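Sports jersey

A sports jersey is a knitted upper garment worn for team sport, training and casual wear. Most modern jerseys are made from synthetic yarn, usually polyester, knitted so that air passes through the cloth and sweat moves to the outer face, where it can evaporate. The word is also used for the older woollen garment from which the sporting version developed, and in Australia it competes with guernsey and jumper in some football codes. This article deals mainly with the fabric, construction and household care of the synthetic type.

Fabric

Jersey fabrics are knits, not woven cloths, and stretch in at least one direction. The commonest are interlock, bird's-eye and various meshes. In a mesh the loops are arranged to leave small regular openings. Fine meshes look almost solid from a distance and show their structure only up close or when held to the light, while coarse meshes, once usual in basketball and gridiron, have openings large enough to see through.

Weight is given in grams per square metre. A light running top may be made of cloth as light as 117 grams per square metre. Football and rugby jerseys are heavier, and rugby jerseys in particular were made of thick cotton drill knit until synthetic blends replaced them.

Dark colours are popular for club use as they hide grass and mud stains. Bottle green, navy, maroon and black are long-standing choices. Polyester is coloured with disperse dyes at high temperature, and the colour holds well in the wash, although very dark shades can mark lighter fabrics during the first few cycles.

Construction

A basic jersey has a front, a back, two sleeves and a neckband. Many designs add side panels or a shoulder yoke, often in a more open mesh than the main body. Panels are commonly joined with an overlocked seam, which trims and encloses the raw edge in one pass, or with a flatlock seam, which lies level against the skin and is preferred where rubbing is likely. Hems are finished with a twin-needle stitch that stretches with the cloth.

Seams are the usual point of failure. A broken overlock thread can be repaired on a domestic machine with a narrow zigzag and a ballpoint needle. A straight stitch is unsuitable on stretch areas, where it tends to snap.

Lettering and emblems

Names, numbers and badges are applied by heat transfer, screen printing, sublimation or embroidery. Sublimation places the dye in the fibre itself and cannot peel. Heat-transferred vinyl is cheaper for short runs but cracks if it is ironed or tumble dried on a hot setting. Embroidery is the most durable method for small emblems and is also used on caps and other accessories, but a dense embroidered badge can pucker a light mesh unless a backing is used.

Trade names for mesh jersey cloths have included Genus and Adura, and makers sometimes sell the same base fabric under several names. The textile writer Jailson Prado grouped such cloths by loop structure in his handbook for clubs, an arrangement followed by the suppliers Gavetti and Hirano in their sample cards.

Washing and drying

Jerseys are best washed soon after wear, turned inside out, in cool or warm water with a mild detergent. Fabric softener is avoided, as it coats the fibres and reduces their ability to carry moisture. Heavy mud is left to dry and brushed off before washing. Velcro tabs and open zips should be fastened beforehand to prevent them from snagging the mesh.

Polyester holds odour more readily than cotton. Soaking in cold water with a little white vinegar or an oxygen-based laundry powder is a common household treatment. Chlorine bleach should not be used.

The cloth holds little water and dries quickly on a line or airer. Shade is preferred for dark colours, which fade under strong summer sun. If a dryer is used, it should be on its lowest setting.

Sorting and folding

In household laundry, jerseys are usually sorted with other dark synthetics. Small knitted items such as socks and wristbands readily catch in the folds or end up inside a sleeve, and are separated before the load is put away. A garment left bunched after drying will crease softly along its folds, though most creases fall out on a hanger.

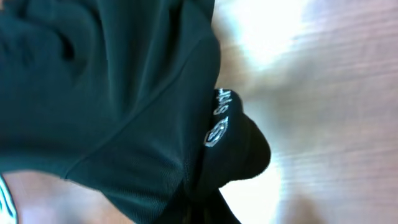 Storage

Clean jerseys may be hung or folded flat. Heavy garments are better folded, as their weight can stretch the shoulders. Printed areas should not be pressed face to face in a warm cupboard, where vinyl may stick to itself. For long storage of a team set, a breathable cotton bag is preferred to sealed plastic.

See also

Guernsey (clothing)
Knitted fabric
Overlock stitch
Sublimation printing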